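Skorham Bin Picking Cell — Setup and Care

The Fulamach 767 hose and cable kit keeps supply lines together on a picking arm. It comes with 3 brackets and 21 ties. Part no. 767-44.

Clamp the bin to the tabletop or fixture before teaching any pick points. Run the arm to its lowest pick at slow speed and watch the lines. They need enough slack to follow the wrist, but a loop that rests on the bin wall will wear through.
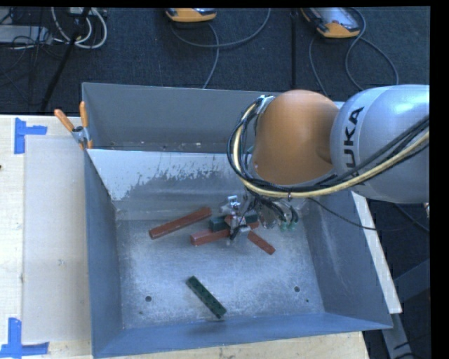 Gripper over blocks in a metal bin. A thin black cable sags across the right wall.

Check the ties every 44 hours of running time and replace any that have slipped. Wipe the gripper fingers with a dry cloth — no solvent near the hoses. Bins with flaking coating can stay in use, but brush out the chips before each shift.

Spare ties ship from Tutum in bags of 21.

Page updated April 19, 2020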